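Zavus Wide-Lid Jar Review: Three Months of Sugar, Salt and One Bag of Coconut

By Tahmineh Jalali
Sun 5 October

14 comments | Share | Save 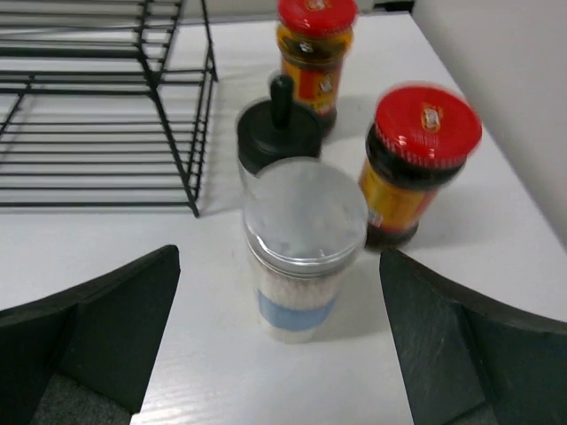
The wide-lidded jar with the blue band, next to its usual neighbors.

I have a cabinet problem. Every bag of something dry that comes into this apartment gets folded over, clipped, shoved on a shelf, and then it tips over in the dark and I find it with my hand. So when my brother-in-law Omid gave me a set of 3 Zavus jars for my birthday, I was way more excited than a grown woman should be about jars!

I'd been making do with whatever I had. Mostly that means old sauce jars with the labels still on (the red-lidded kind is my favorite, I can't throw one out) plus a container with a black knob on top that I picked up at a yard sale and use for tea bags. They all work. They just don't match and half of them are too narrow to get a scoop into.

The lid is the whole reason to buy this one. It's big and round with a ridged rim, and the ridges really do help when your hands are greasy or you've just been kneading something. It takes less than one full turn to open. My mother has arthritis in both thumbs and she got it open on the first try, which she can't say for my sauce jars. The opening is wide enough for a half-cup measure, so I can level off right against the rim and not get sugar all over the counter.

I like that the wall is clear and the lid is cloudy. From the side I can tell what's in there and when I'm running low. From above, not so much, and I keep my baking stuff in a deep drawer, so I ended up putting masking tape on top of each one. Then the tape left gunk. Rubbing oil got most of it off, but the lids do pick up marks pretty easily and I haven't found a way to get them spotless again.

The blue band around the bottom is plain and kind of dusty-looking, in a nice way. It goes with everything I own. I'd figured it was a sleeve you could slide off for washing and spent a while picking at it with a fingernail. It does not slide off! Leave it alone.

Size is where I'd complain a little. I weighed what fits and got 800 grams of regular granulated sugar with room to shake it. Good for sugar, fine for salt, but shredded coconut is fluffy and I stopped at 200 grams and had to clip the rest of the bag anyway — so much for no more clips. If you buy flour in the big sacks, look at something larger. My neighbor Houshang uses the tall Tedel canisters for flour and swears by them, although they're too tall for my shelf.

Moisture has been good so far. We had a sticky August and my brown sugar stayed soft, and the salt never clumped. I did drop one jar, full, from about knee height onto the kitchen mat and it bounced. I wouldn't try it on tile.

Would I buy more? Yes, two more, for rice and for the powdered sugar that currently lives in a bag inside another bag. I'm waiting for a sale.

Four stars out of five. One off for the tape gunk.

Helpful? Yes (37) No (2)

Contact | Copyright Prekivent Home Reviews | Back to top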